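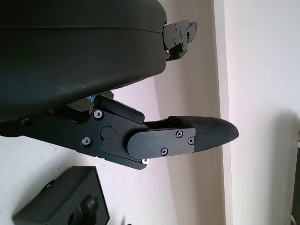 Written by Ghada Hamdan. Checked by Cengiz Çınar. Last changed 5th July.

Section 2: Setting up the Virnau countertop water filter

Read this section through once before you connect anything. You need a clean towel, a large pitcher and the parts bag from the box. No tools are needed. The steps are the same for the standard Virnau and the Virnau Toprak, except where noted.

Choosing a place

Set the filter on a flat, level surface next to the sink, within reach of the supply hose. Keep it out of direct sun and away from the stove. Leave room above it to lift the cartridge straight out.

CAUTION: Use cold water only. Hot water damages the cartridge seal.

Connecting to the faucet

1. Unscrew the aerator from the end of your faucet. Keep its washer with it.
2. Check the threads. If they are on the outside of the faucet, use the adapter marked A. If they are on the inside, use adapter B.
3. Press the rubber washer flat into the adapter and screw it on by hand. Do not use pliers.
4. Push the hose onto the diverter valve until it clicks, then tug it gently.

Note: Pull-out spray faucets do not fit either adapter. Order the Gurkudow side kit from Stenport before going further. 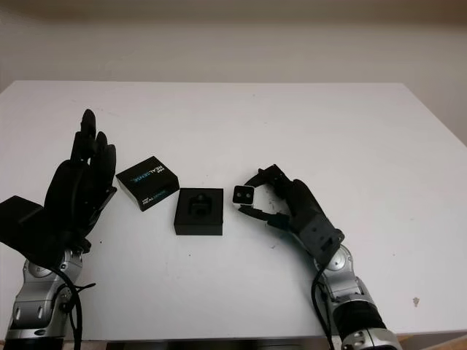

Fitting the cartridge

5. Wash your hands. Turn the cap of the filter counterclockwise and lift it off.
6. Take the cartridge out of its wrapper and remove the blue plug from the bottom.
7. Lower it in with the arrow pointing up. Push down until the top sits level with the rim.
8. Check that the O-ring lies in its groove, then replace the cap. Stop when the two marks line up.

On the Toprak, the cap also has a locking tab. Slide it to the left after step 8.

First flush

9. Open the cold tap halfway and turn the diverter to FILTER. Look for drips at the adapter and the cap.
10. Run the water for 17 minutes. Gray or cloudy water during the flush is carbon dust and is harmless.
11. Fill the pitcher once, pour it out, and fill it again. If the water is still cloudy, flush for another 2 minutes.

CAUTION: Turn off the tap after each use. Do not leave the filter under pressure overnight.

Cartridge life

Replace the cartridge after 3000 liters or when the flow drops to a trickle, whichever comes first. The replacement part number is 107. After fitting a new one, repeat steps 9 to 11.

If the cap leaks, see Section 4.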